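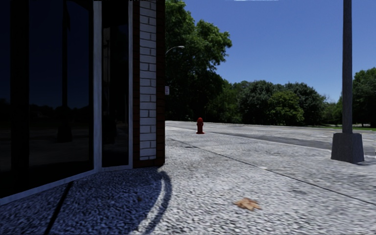 Plidari: a list of street names and address points for Zulbridge

README, version 2

Plidari is a table of street names, old street names and address points for the town of Zulbridge. It was made for people who search in old letters, tax rolls and phone books and want to know where an address was. You can open it in any spreadsheet program. No special software is necessary.

Last change: Apr 22, 2020

What is in the package

streets.csv - one row for each street name, current or former. There are 560 rows.
addresses.csv - one row for each address point. There are 3,012 rows.
changes.csv - one row for each known change of a name or a house number. There are 1,175 rows.
notes.txt - remarks that did not fit in a column. Please read it before you write to me about an error.

All files are in UTF-8, with a comma between the fields and a header in the first row. Text which contains a comma is in double quotes. If your spreadsheet shows strange letters, choose UTF-8 by hand when you import.

Columns in streets.csv

street_id - a number that never changes, also when the street gets a new name.
name - the name as written in the source, with the original spelling.
name_plain - the same name in small letters, without periods and apostrophes. Use this one for searching.
status - current, former or unclear.
district - the part of the town. The value Wyss means the old village of Wyss, which had its own street names before it joined Zulbridge.
source - a short code, explained at the end of notes.txt.

Columns in addresses.csv

address_id - a number for the point.
street_id - connects to streets.csv.
house_number - stored as text, not as a number, so that 14A and 14 1/2 can stay as they are.
side - odd, even or mixed.
quality - A, B or C, see the next part.

How good are the addresses

Quality A means that I found the address in two separate sources and they agree. Quality B means one source only. Quality C means that the number was worked out from the neighbors, for example when a directory has 20 and 24 and a later map has a building between them. Please do not use C rows as proof of anything. They are useful as a hint where to look next.

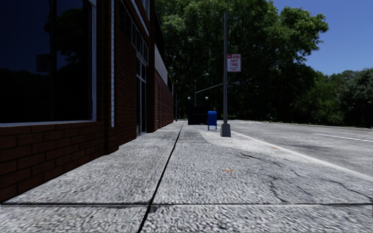

The side column needs some care. In most of Zulbridge the odd numbers are on one side and the even numbers on the other, but in Wyss the houses were first numbered in the order they were built. These streets have the value mixed. When they were renumbered, some houses kept the old number on the door for years, and letters were sent to both. Where I know of such a case, both numbers are in changes.csv and connected with the same address_id.

Corner buildings are a second problem. One building can have an address on two streets, and the directories do not always choose the same one. I kept both as separate rows and did not try to decide which is the main one. The result is that you must not count the rows to get the number of buildings.

Names that look the same

Prosness Street, Prosness Road and Prosness Lane are three different places. Old clerks often wrote only "Prosness", and then the status in streets.csv is unclear. If your letter mentions a shop or a church nearby, this can help to choose, but the table does not contain shops or churches.

Abbreviations were a source of many mistakes in version 1. "St." was opened to "Street" everywhere, also in names of saints. This is corrected now. If you made your own table from version 1, please build it again.

Known gaps

The streets behind the freight yard are missing, because the directory pages for them are too damaged to read.
Dates in changes.csv are the dates of the source. The real change can be earlier.
Private lanes are included only when they had a name in print.

License and use

You can copy, change and share the files, also for paid work, when you name Plidari as the source and say which version you used. The scans of the directories are not part of the package and I can not send them.

Corrections

Please send corrections as a small table with the same columns, one row for each correction, and tell me the source. A photo of the printed page is very welcome. Corrections from family memory go into notes.txt and not into the tables - they are often right, but I have no way to check them. Corrections that arrive in April will be in the next version.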